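Gripper closes on air when the part is next to the bin – club project, fixed wrist camera

Asked in: Student and Club Robotics
Tags: gripper, wrist camera, pick and place, calibration
3 answers, 226 views 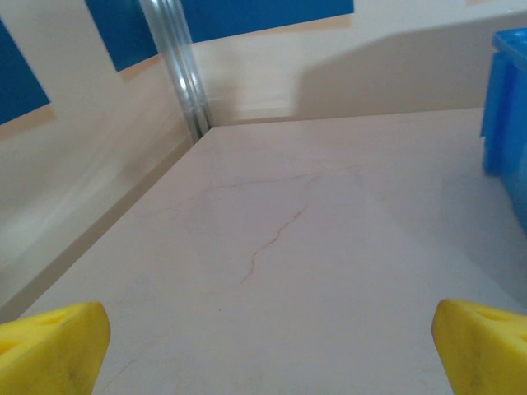
Veltunar: Before anyone guesses, please post which software you're running and how you get from a pixel to a table position. Half the threads in this section turn into ten replies about motors when the problem is in the math.

Fair enough, editing to add the details.

We are a high school club with one arm. The task for the end-of-year event is sorting: small parts get placed on the table one at a time, the arm picks each one up, and it goes in the bin on the right. The camera is at the wrist and looks out past the fingertips, so it sees the table at a slant and not straight down. We detect the part in the image, convert the pixel to table coordinates, move over it, go down, close.

In the middle of the table this works nearly every time. Near the bin it doesn't. The fingers come down on the near side of the part, close on nothing, and the arm carries on to the bin and opens as if it had something. We ran 300 picks over two weeks and 39 of them missed. Nearly all of the misses were on the right side, in the strip closest to the bin.

What we have tried:

Slowing the arm down. No change.
Opening the fingers as wide as they go before the descent. Slightly better, but then it bumps the bin.
Redoing the camera calibration with a printed checkerboard held flat in the middle of the table. No change.
Swapping the part detector for a simple color threshold. Same misses, plus a new problem where it sometimes reports a part on bare table.

The conversion from pixel to table is one scale number for x and one for y, measured at the center. A student who graduated wrote it in September and it was fine for the first demo, when all the parts were placed in the center anyway.

Is this a gripper problem or a camera problem? We have limited build time left and would like to spend it on the right thing.

Answer 1 – Callar
Marked as helpful by the asker

It's the conversion. You say the camera looks at the table at a slant, and you are using one scale number per direction. That only holds if the camera looks straight down. At a slant, a pixel near the top of the image covers more table than a pixel near the bottom, so your error is small where you measured and grows as you move away from there. Missing on the near side of the part fits this.

What you want is a homography. It is a 3 by 3 matrix that maps image points to points on a flat surface, and any of the common vision libraries will compute one for you. Steps:

Put the arm in the exact pose it uses to take the picture. Save that pose and always return to it.
Tape down 9 small marks in a 3 by 3 grid covering the whole area where parts can go, including the strip by the bin.
Touch each mark with the gripper and write down the table position the arm reports. Use the midpoint between the fingertips, and use the same finger opening for all of them.
Take one picture from the saved pose and find the pixel for each mark.
Feed both lists to the homography function.
Place a part somewhere that isn't on the grid and check the result against a ruler.

Four marks is the minimum, but with four you have no way of telling if one of them is bad. With 9 you can look at how far each one lands from where it should and redo the worst.

Two warnings. The matrix is for the table surface. If your parts are tall, the top of the part will land in the wrong spot, so use the bottom edge of the detection or make the grid at the height of the parts. And if anyone bumps the camera you have to do it over. We scratched a line across our camera bracket and the arm next to it, so you can see when it has shifted.

Don't use a checkerboard held in the middle for this. That gives you the lens numbers, which are a different thing, and you still need where the camera is relative to the table.

Answer 2 – Oltinero

Get softer fingers. We had the same thing and changed the pads and it went away.

 Comment from the asker: Ours are already fairly forgiving, and the fingers aren't slipping off the part. They come down beside it.

 Oltinero: ok then maybe the camera

Answer 3 – Ateş

Callar is right about the main cause, do that first. I would add a few things about your other symptoms.

The color threshold finding parts on bare table is a separate bug. Anything with a pattern or a vein in it can pass a loose threshold, and a shadow from the bin can too. Take a picture of the table with no part on it, from the same saved pose and with the same lights on, and subtract it from the live picture before you threshold. Also throw out any blob smaller than half your smallest part. Retake the blank picture whenever the lights or the bin move.

For the arm carrying nothing to the bin – read the finger position after closing. If the fingers closed all the way, there is no part in them, so go back to the picture pose and try again. It is a few lines of code and it would have caught most of your 39. If your gripper doesn't report position, take a second picture after lifting and look only at the patch between the fingertips.

For bumping the bin, turn the wrist so the fingers open parallel to the bin wall for any part in that strip. Then neither finger has to fit in the gap.

Last, keep logging. Write down the commanded position and the measured position of the part for every miss, then plot them. If the arrows all point the same way and get longer toward one side, it's calibration. If they point everywhere, look for something loose.

Update from the asker, April 2024

We did the grid. One of the marks was way off and it was our typo, fixed now. Parts by the bin get picked. Finger check is in the code but it retries forever if the part is gone, so that's for next meeting.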